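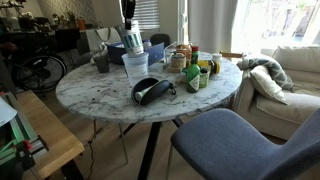
Round table, lounge area, with container, black case and green bottle

Bollero Picture House
Pre-Season Safety Inspection Checklist – Screening Rooms, Lobby and Projection

Inspected by: Celeste Salgado, Guerreiro Building Safety
Month of inspection: August
Start time: 8:15 a.m.
House: closed to the public during inspection
Form no.: 3595

Ratings used on this form: Pass, Pass with comment, Repair, Not inspected. Items rated Repair must be closed before the holiday film program opens. Items rated Pass with comment are to be reviewed at the next regular inspection.

Section 1. Exits and aisles

1.1 Exit doors open fully from inside without a key
Rating: Pass
Comment: All doors tested from the seating side. The left rear door in Screen 2 is stiff for the last few inches but releases under normal pressure.

1.2 Exit signs lit and visible from every row
Rating: Repair
Comment: The sign to the right of Screen 1 is hidden from the front rows by the new masking curtain. Shorten the curtain or move the sign bracket forward. The sign itself is in working order.

1.3 Aisle lights
Rating: Pass with comment
Comment: Three step lights in Screen 1 are dimmer than the rest. They can be read at the lowest house light setting. Replace them as a set when parts are available, as mixed lamps were noted on the previous form.

1.4 Aisles clear for full width
Rating: Pass
Comment: The portable ramp was stored behind the last row and has been moved to the side closet.

1.5 Emergency lighting, battery run
Rating: Pass
Comment: Main supply switched off at the panel. Units held for the full 60 minutes in both rooms.

Section 2. Seating

2.1 Seats fixed to floor
Rating: Repair
Comment: F11 and F12 rock backward when occupied. Both share one floor bracket, and the rear bolt is missing. Tape off the pair until it is replaced.

2.2 Seat return and hinges
Rating: Pass with comment
Comment: Several seats in row C do not fold up when empty and narrow the passage for anyone leaving the row. Clean and lubricate.

2.3 Wheelchair spaces marked and level
Rating: Pass
Comment: Floor markings were repainted after last season. Companion seats are in place.

Section 3. Projection booth

3.1 Projector exhaust duct attached and drawing air
Rating: Pass
Comment: Trondico unit in Screen 1. Duct clamp checked by hand.

3.2 Lamp housing interlock
Rating: Pass
Comment: Power cuts when the cover is lifted. Tested twice.

3.3 Electrical load and cords
Rating: Repair
Comment: A space heater rated at 1000 watts was plugged into the same power strip as the sound rack. Remove it from the strip. If the booth needs heat for late shows, a fixed heater on its own circuit is required.

3.4 Fire extinguisher, correct type, tag current
Rating: Pass
Comment: Mounted beside the door. The path to it should remain free of shipping cases, including on delivery days for the Thanksgiving titles.

Section 4. Lobby and concessions

4.1 Popcorn machine – guard, kettle and cord
Rating: Pass with comment
Comment: Tiltonier machine. The guard is sound. The warning label on the kettle arm has worn away and should be reordered.

4.2 Floor surface at counter
Rating: Pass with comment
Comment: The mat curls at one corner. Turn or replace it. Staff report that the corner is taped down before busy matinees – tape is not accepted as a permanent fix.

4.3 Standing displays and posters
Rating: Repair
Comment: The cardboard display for the holiday double feature stands within the swing of the lobby exit door. Relocate to the wall opposite the ticket window.

4.4 First aid kit
Rating: Pass
Comment: Sealed, with contents list inside the lid.

Section 5. Records

5.1 Evacuation plan posted in booth and office
Rating: Pass with comment
Comment: The office copy still shows the old ticket window. Replace it with the booth version.

5.2 Staff drill record
Rating: Not inspected
Comment: The binder was locked in the manager's office. To be shown at the return visit.

Items to be closed before opening: 1.2, 2.1, 3.3, 4.3
Item to be presented at return visit: 5.2

A copy of this form is to be kept in the booth and made available to the fire marshal on request. Questions on any rating should be sent in writing to Guerreiro Building Safety and should quote the form and item numbers.

Signed: Celeste Salgado, Inspector
Received for the house: duty manager, 11:40 a.m.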